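Week 3 handout: sweeping up, and the humble dustpan

Hello again! A few of you asked me to write up what I said about dustpans, as I rattled through it with ten minutes to go and most of you were already putting your coats on. So this is the long version, more or less.

I grew up thinking a dustpan was a dustpan. Then I did a winter of evening cleaning at the Pusholm offices under Nermin Bozkurt, who sent me back to redo a corridor because I'd left that thin grey line of dust you get when the lip doesn't sit flat. You all know the line I mean. You shuffle the pan back, sweep, shuffle again, and it just gets fainter and more annoying. I've been fussy about lips ever since (and I make no apology for it!).

So, first thing: the lip goes down and the handle comes up a little. Sweep towards you in short strokes, and finish with one from the side to catch the corner. When you carry the pan to the bin, bring it level, or tip it back very slightly towards the handle. Bits roll. Beads, dried peas and small toy parts are the worst, and they always go off the front. 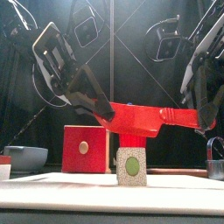 Fig. 1. Red plastic dustpan with a ribbed handle, held across above the blocks.

Look at the ridges on the handle, near where it joins the pan. I like a handle with a bit of shape to it, especially in rubber gloves. Bülent Kılıçarslan prefers his smooth and we have agreed to differ.

Blocks and other big things get picked up by hand before you sweep, please. I know it's tempting to shove the lot into the pan and sort it out later, but then you're picking fluff off everything at the table. Clear the surface, put the toys in their box, then sweep what's left.

For next time: try your own pan at home on a hard floor with a spoonful of flour, and jot down how many goes it takes to lose the line. Bring the notes, and bring the pan too if it'll fit in your bag. We'll spend the first 30 minutes on brushes.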